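The Left-Hand Wall

The sheet was called Sage Whisper and it cost more than the bed.

She had bought it from Surnell on a Wednesday, at a time of night when a person will believe things about thread count, and it had come folded into a square so tight and so smug that she left it on the kitchen chair for a week. Now it was out of its packet and there was no getting it back in. She had one corner on. She had, in fact, had one corner on four separate times, and each time she crossed to the opposite side the first corner waited until she was committed and then let go with a small elastic sigh.

"It's the wrong way round," said her sister from the doorway. Her sister had come to help with the move and was eating a pear.

"It's a rectangle. It has two ways round and I've tried them both."

"Then it's inside out."

She looked. It was inside out. She said it made no difference, and then she took it off and turned it.

The apartment was on the third floor of a building called the Zekcombe, which had an awning and, according to the listing, character. The character was mostly in the pipes. The bedroom was the good room. It had a white wall, a door that closed if you lifted it, and space for a bed provided the bed went in the corner and stayed there. They had pushed it in that morning, and pushed it again after lunch to get at a dropped screw, and by then each of them had privately decided that the other one was not really pushing.

Getting the far side of a fitted sheet over the far side of a mattress that is up against a wall is a job for a very thin child. She lay on her stomach and worked her fingers down the gap. Her sister held her ankles, which wasn't necessary but seemed to make her feel included.

"Who drew on your wall?" said her sister.

"What?"

"There's an arrow. Little red one. Up there."

She raised her head. There was an arrow, pointing left, with a tick at the end of its tail. It had the look of something drawn by a person who knew exactly what they meant and expected to be back in five minutes. She had viewed the apartment twice and signed 23 pages about it, and had not seen any arrow.

"It's from the last people," she said.

"But what's it pointing at?"

They both looked left. To the left was the end of the bed, and after that came the rest of the building, and after that, if you kept going, the Kikuchi dry cleaner's and the river.

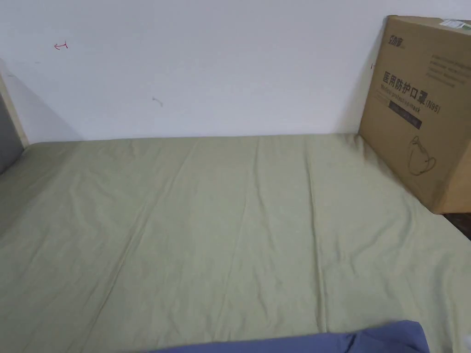 "Maybe a stud," said her sister. "For hanging something."

"You don't need an arrow for a stud. You'd put an X."

"Maybe they ran out of room for an X."

They considered the size of the wall.

Her sister got up on the mattress in her socks, against instructions, and knocked. She knocked under the arrow and then off to the left of it, with her ear to the paint like a doctor on television. It sounded like a wall in both places. Someone on the other side knocked back twice, politely, and her sister climbed down and went on with her pear as if it had been in her hand the whole time.

"Well, now you've met the neighbors," she said.

The sheet had come off again at the near corner.

She did it properly this time. She did the two bad corners first and saved the easy ones, as her mother had been telling her to since she was eleven, and she was glad her mother was 220 miles away and couldn't see it work. The last corner went on with a snap. She ran her arm across the whole width of the thing, then back. The creases lay down, thought about it, and came up again a little to the right.

"You could iron it," said her sister.

"I don't own an iron."

"You do. I packed it. It's in the box that says Grakerlow."

There were eleven boxes in the hall that said Grakerlow, Grakerlow being the liquor store that had given them away. The twelfth did too, but upside down.

She sat on the bed. It was firmer than it had seemed in the shop, where it had been $118 with a dent in the back and a salesman standing in front of the dent. Sage Whisper, close up, was green. It was a perfectly nice green. She had hoped it would make her feel like a woman who drank water, and it made her feel like a woman sitting on a sheet.

"I'm going to get a magic sponge and take that arrow off," said her sister.

"Leave it."

"You don't even know what it's for."

"Leave it for tonight, anyway."

Her sister shrugged and went off to look for the kettle, opening boxes as she went. From the hall came the sound of tape, then silence, then more tape. After a while she called out that she had found the iron, and a single ski boot, and did either of them ski.

She lay back and turned her head to the left, to see if anything occurred to her. The pipes started up. She decided that she would sleep with her head at that end, and shouted for someone to bring in the pillows.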